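Winter Bible Club sign-ups are open at Arkden Chapel

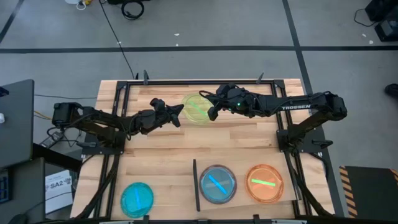

Two robotic arms over a wooden tabletop, with a yellow-green petri dish near the left gripper.

December 2018

Well, it's that time again! Sign-ups for the winter term of Bible Club opened this morning, and I've already had a stack of forms pushed under my office door (thank you, keen parents of Dirstead). The club starts up in January, right after the Christmas break, and it's for any child from kindergarten through fifth grade, whether your family has been with us for years or has never set foot in the building.

The big change is that we're going to 2 groups. The little ones will stay in the downstairs room with songs and a short story, and the older kids move up to the balcony room, where we'll be reading through the book of Ruth together. I love Ruth, so expect me to go on a bit!

Now, money. The fall bake sale and the Plaltlow Road yard sale together brought in $3,716, and I'm still grinning over it. We've set aside $900 of that for new children's Bibles and songbooks, and the rest goes toward snacks, craft supplies and the summer camp fund. There's no charge for the club, same as always.

We could still use a few more grown-ups for the snack table, and somebody who can play piano, even a little. The old upright from Honorato Hall has been tuned and sounds lovely – well, most of the keys do.

Forms are on the shelf by the front doors, or you can call the church office and I'll fill one out for you over the phone. Please write down any food allergies, and let me know which grown-up will be picking up.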